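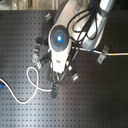
About Nurnine

We look at robots for people who are thinking of buying one, and a fair amount of the time we tell them to wait. Nurnine started as a machine repair shop. Customers kept asking us whether the thing they had seen at a trade show would do in their own building what it did on the stand, and after a few years of giving that answer for free over the counter we made it the business.

We don't sell robots. We don't take a commission from anybody who does. Companies pay us a flat fee to go to demonstrations with them or for them, ask the dull questions, and write down what we saw. If we didn't see it, it doesn't go in the report.

Who we work for

Mostly small and mid-sized shops. Our typical client has one person who is excited about automation, one who is dead against it, and a budget that would hurt to lose. We have worked for packaging plants, a bakery supplier, two makers of hospital furniture and a company that does nothing but sort returned hardware. The largest had 300 people on the payroll. The smallest had seven, and they asked the best questions.

What we do at a demonstration

A demonstration is a sales event, even when the people giving it are engineers and mean every word. The part is one they know. The light is the light they set up under. The arm has done that move many times before you walked in with your visitor badge. None of that is dishonest, but it tells you very little about a Monday morning with a box of slightly bent parts from a new supplier.

So we bring our own parts. We ask for the fixture to be moved a little and we time how long it takes to get going again. We ask who wrote the program, how long it took them, and whether that person comes with the price. We ask to see it fail. A team that can show you a failure and talk you through it is usually worth a second visit. When the answer is that it doesn't fail, we thank them for the coffee.

We also look at the bench. Holding work is half the job and it's almost never in the quote. A part that sits nicely against a bracket bolted down for that one purpose has had a lot of its trouble taken away before the gripper ever gets near it.

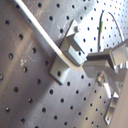

Somebody designed that holding arrangement, somebody squared it up and tightened the bolts, and if you make forty kinds of part you will be paying for that again and again. We have seen fixtures come to more than the gripper. Ask for them on a separate line.

Cables are the other thing. On a bench they can lie where they like. On a floor with carts and brooms and people in a hurry, every one of them needs a path and some protection, and the wrist of an arm is a hard place to run a cable that will last. We ask how often they've been replaced. It is surprising how many people have to go and find out.

Our open day

Once a year we hold an open day of our own at the Gresoseo building, where we rent bench space. The last one was on September 6, 2025, and 22 people came, which is about as many as we can fit without anyone standing behind somebody taller. We run it the way we wish other people ran theirs. Nothing is rehearsed for the visitors. Whatever is on the bench that week is what you get, and if it sits there waiting for a restart while we drink coffee, you get that too.

Visitors are welcome to bring a part, as long as it's clean and fits in one hand. Please don't expect a yes. Most parts get a "maybe, with a fixture," and we'll tell you what kind of fixture and who has to look after it. Some get a no. We would sooner say it on a Saturday for free than in a report you've paid for.

There are no prize drawings and no follow-up calls. We do put out a sign-in sheet, and it goes in the shredder once we have the headcount for the building.

Bravo and Lineck

People ask about these two, so a few words. Bravo is our checklist. It began as one page and has grown to seven, and clients get a copy to keep and use without us. It covers setup time, changeover, spare parts, training, what happens when the power goes out, and what happens when the one person who understands the program takes a job elsewhere.

Lineck is our test log. Every trial we run or watch goes into it, good or bad, and we are now past 4,000 entries. We don't publish a success rate from it. The trials are too different from one another for a single number to mean much, and we have seen what sales departments do with single numbers. Clients can come in and read the entries that are close to their own work.

What we believe, if you need that on an about page

Some of this equipment is good. We have told clients to buy, and most of those clients are still speaking to us. A robot that does one boring thing all day, in a place set up for it, with somebody nearby who knows how to clear a jam, can earn its keep. We're much less sure about the ones that are supposed to do everything, and we've been hearing that those are nearly ready for as long as we've been in business. When one of them handles our box of bent parts we'll say so on this page.

Visiting us

The bench is open to clients by appointment. Through October we're keeping Saturdays free for people who came to the open day and want a longer look. Closed-toe shoes, please, and leave the coffee on the shelf by the door. Parking is behind the Gresoseo building, on the side away from the loading dock.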